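Saturday, bench 2, gear task

Slow start this morning. The left arm wanted its homing routine twice before it would talk to the leader, and then the coffee machine did more or less the same thing to me. By the time both were awake it was past ten, so today is a shorter run than I had promised on the whiteboard. Still, I'm happy with where we ended up, and I want to get it all down before I forget which changes were mine and which ones I only thought about making.

For anyone picking this up next week: the task is called Brornatine in the config (don't rename it, the loader is picky and I lost an hour to that in August). The operator drives both arms from the leaders. The left arm picks a spur gear off the cloth, carries it to the white plate, and sets it down. Repeat until the gears are on the plate, then both arms go home. The right arm doesn't have much to do yet except hold its wrist camera on the work, but I'd like it to be *driven* the whole time, even when it is only hovering, so the recordings don't have one arm frozen like a coat rack.

What I keep relearning with this one is that the gears are much less friendly than the blocks we practiced on. You come down with what feels like a perfectly good grip, close up, and a tooth lands on the finger pad instead of a gap, and the whole gear rolls a few degrees as you lift. By hand you would never notice, your fingers just sort it out. Through the leader you get nothing back at all, so you have to watch for it. My best habit so far is to close slowly, stop, look, and only then lift. It makes each demonstration longer but I threw away far fewer of them. 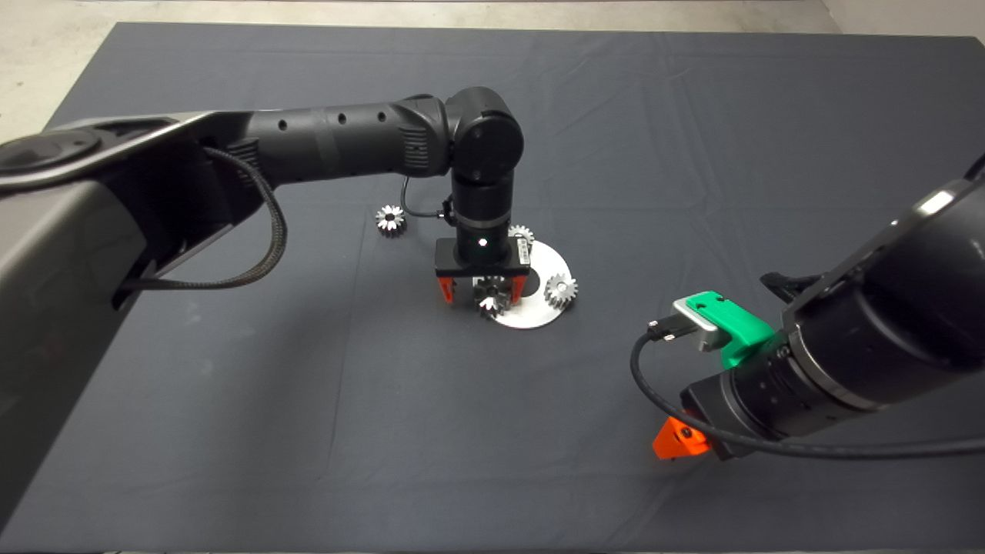
Setting down is the other half of the trouble. I tried two ways of doing it today. The first was to lower until the gear touched the plate and open right away, and that is fine when the gear is level but bad when it has rolled in the grip, because it lands on its edge and then you're chasing it. The second was to lower, pause, give the wrist a tiny nudge, and open halfway before opening all the way. I liked the second so much more that I redid the morning's batch with it, so please treat everything before lunch as practice and train on the afternoon set only. I've left the early ones in the folder marked "old release" in case somebody wants bad examples on purpose. (I can think of a use for them! Ask me.)

Numbers, such as they are. We now have 413 kept demonstrations in the Brornatine set, counting everything since the cloth went on the table. I threw out 14 today. Half of those, 7 to be exact, were me letting go too early, and the others were a mix of clutch slips on the leader and one where I sneezed. I'd guess some 2 hours of the day went to real recording and the rest to resets and fiddling.

About the cloth: I know it wrinkles, and I know there was talk of going back to the bare tabletop. I'd really like to keep it. The gears stay where you put them, and the fingers can press down a little without that horrible scraping noise. I did stop smoothing it out between takes. If the policy ends up on Hao's table across the hall as planned, it will meet creases we never planned for, and it may as well meet a few now.

The Vetik plugin for the leader handles is better than the last one but the trigger still has a dead patch at the start of its travel. You squeeze, nothing, nothing, and then the fingers jump. I put a curve on it in the settings (file is saved as "soft close") and it helps a good deal, so please load that before you record or your grips won't look like mine. The Bamix logger dropped frames once, right after I plugged in the label printer, and it behaved again when I moved the printer to the other hub. Leave it on the other hub, please.

Things I'd like to do on Monday, if the bench is free:

- Start each take with the gears in a new spot, further out toward the edges of the cloth
- Record a short set where the first grip misses and the operator recovers
- Check the cable slack at the left wrist before turning it past a quarter turn
- Try the handoff, left arm to right, even if it's ugly

Arms parked, power off at the strip, afternoon set copied to the shared drive. The morning set is still copying and should finish overnight.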